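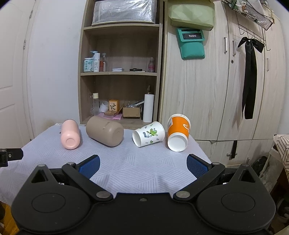
Murkik Tenants' Group, Larbridge
Minutes of meeting, 2020-12-01
2 min read

We use cookies to remember your settings. Accept | Manage

1. Previous minutes
Accepted without amendment.

2. Shared drinkware
Bottles and paper cups continue to be left on the common table. The cups are single-use and go out after each session. The pink bottle and the taupe one beside it are reusable and are to be claimed by their owners or moved to the cupboard. 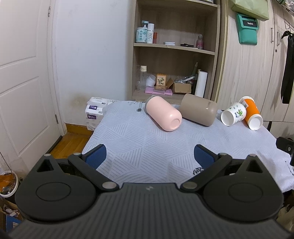 Aurora Calado

3. Tablecloth
The pale cloth with the grey line pattern is retained. It wrinkles and is to be pulled straight before use. Srivastava quoted $66 for a replacement; not taken up.

4. Storage
Jastthorpe shelf unit approved, 18 cm clearance per shelf. Bottles over that height to be stored on their sides, caps on. Balance after purchase: $597.

5. Actions
AC to label the shelf and order 12 cupboard hooks in the same colour as the existing ones. Cupboard organisation to be reviewed in June.

Meeting closed.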